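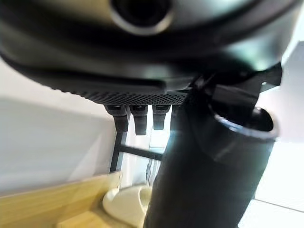 Equipment planning gallery: the Meltau bench

From the wrist camera, under the machine. The nozzles hang in a row beneath the perforated grille, with the black gripper parts taking up much of the right side. The end one is mostly hidden behind the cylinder.

Introduction

Wukport is working out what to buy for the Meltau bench before the October order goes in. The page is for people who have to agree the spending and have not stood at the bench themselves. Prices are left off where we are still waiting for a quote.

The main cost is the arm. We would like to hire one for six months and decide on buying after that. Ezeani has offered hire with the controller included, but the gripper is charged separately and so is the training. Flitisico only sells outright. Their delivery time is shorter — three weeks from order — and they will take back a gripper that does not suit, provided the mounting plates have not been drilled.

Notes on the view

Room under the nozzles. A wide gripper part blocks a good deal of what the wrist camera sees when it is this close. Osvaldo Fontes has asked both suppliers for drawings of a narrower one. If neither has it in stock, a made-to-order part is down in the budget at £800.

Light. The housing is glossy and picks up bright reflections, while the nozzles are dark and sit in shadow. A blind and a small lamp should be priced together. Please do not order the lamp on its own, as the bracket depends on which arm we choose.

The stand. There is a black metal frame under the machine, with an upright and a crossbar. The arm will have to work around both. Yolanda Van Dusen would keep the stand we have and spend the money on a second fixed camera, also £800. Osvaldo would sooner change the stand. Only one of these fits in this year's budget.

The board. Light wood, at the bottom left. It is fine for planning, but a fixed base for the arm needs something heavier, and the fitting has to be quoted by whoever supplies the arm.

Still to be settled

Who pays for servicing during the hire period. Ezeani's draft says we do, and Yolanda has sent it back with a question about spare parts. Comments on the stand or the camera should go to her before the order is drawn up.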